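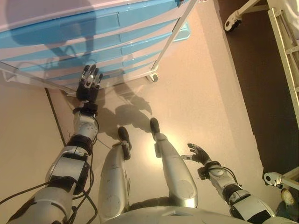

推车前的双手与双腿位置,机器人头部视角

Pelcombe 抽屉取物教学套件(社团版)
供应方:Görtz 教学设备部
适用:中学及高职机器人社团、校际竞赛备赛组、学生课题

产品概述
本套件用于人形机器人在带抽屉推车前的取放训练,包括任务卡、场地标线、物品组、数据记录软件及教师手册。机器人本体与推车不在供货范围内,由学校自备。软件通过网络接口读取关节状态和头部相机图像,不改动本体的控制固件。

供货内容
任务卡一盒,分定位、开屉、取出、放回四组
场地标线贴及定位模板
训练物品组:空药盒、空瓶、软包装袋
记录软件安装盘及社团授权码
教师手册与学生记录册
急停检查表

主要参数
单次任务时限:60 秒
每轮任务次数:30 次
随附示范记录:283 条
记录内容:头部图像、双臂关节角、手部开合量、时间戳
界面语言:中文、英文
授权方式:按社团授权,校内设备数量不限

场地要求
地面应平整、无反光涂层。不同地面材料的接缝须避开机器人足部的活动范围。推车脚轮在任务开始前锁定,电缆从机器人身后引出,留足双臂前伸的余量。场地一侧如有其他带轮设备,应移出双臂可及范围,或在任务卡上登记为固定障碍。

照明以漫射光为宜。机器人自身的影子会落在地面和抽屉面板上,浅色面板上尤其明显。用图像做抽屉边缘检测的小组,应在不同灯位下分别采集记录,并在文件名中注明灯位编号。

任务分组说明
定位组:机器人在推车前调整躯干和双臂,使手部到达抽屉前方的指定区域。手指保持张开,不得触碰面板。
开屉组:单手拉开指定抽屉,另一只手停在任务卡规定的待命位置。推车发生位移即记为失败。
取出组:从已打开的抽屉中取出指定物品,其余物品不得翻倒。
放回组:物品放回原处,抽屉推至闭合。

四组按顺序进行。前一组未通过时,不进入下一组。

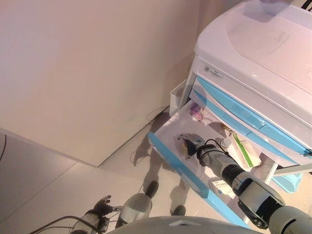 Dariusz Laskowska
课程工程师,Görtz 教学设备部

取出组是学生提问最多的一组。白色抽屉底板上放白色的盒子和瓶子,轮廓对比度低,只靠颜色阈值分割很难得到稳定的结果。带彩色条纹或彩色印刷的包装容易找到,但检测到的往往只是条纹本身,抓取点因此偏离盒体中心。手册第三章给出了以包装外形拟合抓取点的练习,建议在编写取出程序之前完成。

手部进入抽屉后的遮挡需要单独处理。头部相机从斜上方观察,前臂和手会盖住一部分底板。社团常见的做法是在手臂进入之前保存一幅完整图像,后续以该图像中的物品位置为准。物品被碰动后,这幅图像即失效,程序应退回到抽屉上方重新采集。记录软件在“事件”栏中设有“重新采集”标记,评分时不扣分,只计时间。

细长盒子斜靠在抽屉侧壁时,不要从正上方直接下夹。先判断哪一端抬起,再选择夹持位置。立放的小瓶宜从瓶身两侧夹持,瓶盖为圆形时夹盖容易滑脱。抽屉前沿附近的小盒留给手指的空间较小,任务卡将其列为较高难度。

另一只手臂也应写入程序。不参与操作的手臂可以放低,但待命姿态须在每轮开始时复位,并检查手指、电缆与推车底部之间的间隙。推车下层有外露的篮筐时,应在碰撞模型中加入。

竞赛使用
套件的任务卡与 Granetbridge 校际机器人联赛的练习项目采用同一编号。正式比赛的物品摆放由裁判当场抽签,套件中的摆放图仅供练习。Jendovton 职业学校机器人社使用本套件备赛,指导教师 Crescencio Bermúdez 对记录册的分栏提出了修改意见,四月版记录册已按该意见增加“失败位置”一栏。

每轮 30 次任务全部计入成绩,学生不得自行剔除失败记录。中途急停的任务保留原始数据,并在备注中写明触发人。

安全事项
双臂活动范围内不得有人。更换物品前须停止运动,并确认急停按钮处于按下状态。物品组只使用空包装,不得装入药品或液体。机器人双腿伸展于地面时,足部前方同样按活动区域管理。

维护与配件
标线贴为消耗件,可单独订购。药盒压变形后应更换,变形的包装会影响成绩比较。记录软件的校准文件与相机安装位置对应,相机拆装后须重新校准。

订购
学校或社团订购时请提供机器人型号、控制器接口类型和推车抽屉的内部尺寸。试用申请期为 30 天,期满后授权码自动失效,已采集的记录仍可导出。

页面更新:2024年6月13日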